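Courses > Evening Program > Computer Basics for Home and Office > Unit 2 Notes

Syllabus Notes Readings Glossary Contact

April 2025
Posted by the course instructor, Harahap Learning Center

Unit 2: Where does your work go when you press Save?

Welcome back, everyone, and thank you for all the good questions after the first unit. So many of them came down to the same worry (will my files still be there tomorrow?) that I've moved this material up from where it sat in the February version of the course. If you have the old printout, please use these notes in its place.

Let's begin with two words that get mixed up all the time, even by people who sell computers for a living: memory and storage. When a store tag says a machine has "plenty of memory," it may mean either one, and they do very different jobs.

I like to think of a kitchen. Storage is the pantry. It holds everything you own, it keeps it when the lights go out, and walking over to it takes a little while. Memory is the counter. Whatever you're working on gets carried to the counter, where you can reach it quickly, and at closing time the counter is wiped clean. The processor is the cook, who can only work with what is on the counter, plus a tiny shelf right at the elbow that we call the cache.

So when you open a letter you wrote last year, a copy is carried from the pantry to the counter. You change a paragraph. At that moment the new paragraph exists only on the counter! Pressing Save sends it back to the pantry. Pull the plug before that and the old letter is what you'll find in the morning, unless your program has been quietly saving copies along the way, as many of them now do.

It helps to know where these parts live. On most desktop machines the processor has a socket of its own on the main board, and the memory goes in long slots close by, so that signals don't have far to travel.

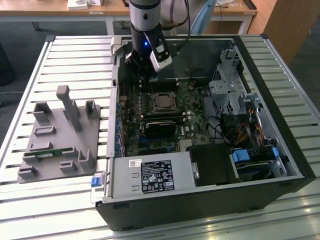
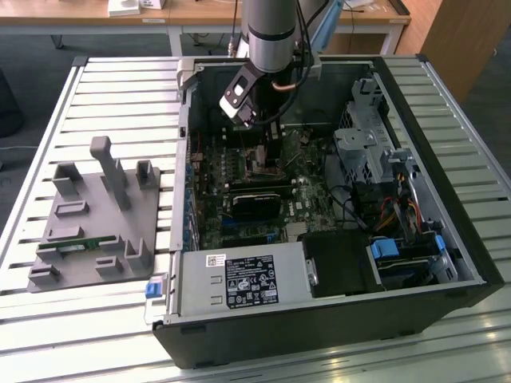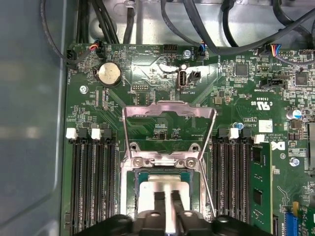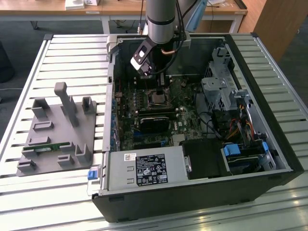 Fig. 2. An opened desktop tower with its green motherboard and memory slots.

Now, what happens when the counter gets full? The computer starts setting things down in the pantry and fetching them back as needed, a trick called swapping. It works, but you'll feel it: you click on a window you haven't touched in an hour and everything stops to think. Closing a few programs is often enough to cure it. Deleting old photos usually won't help with this particular trouble, because that only clears pantry shelves (though a pantry packed to the ceiling makes its own problems, and we'll come to those in Unit 3).

A word on backups while we're at it. Saving puts your work in one pantry, and pantries do fail. Please keep a second copy on a separate drive or an online service, and keep it somewhere other than next to the computer.

For practice at home

Read the Zernlow booklet, page 21 to the end of the chapter. Set aside some 90 minutes, with a cup of something nice, as the part on cache is slow going the first time through.

Find out how much memory and how much storage your own computer has, and write both down with their units. Bring the paper with you.

Open a short document, type a line, and close it without saving. Read the warning slowly and decide what each button would do before you click one.

Our next meeting is in the Mornach building, room 3303, at the usual time. Bring your notebook and your booklet.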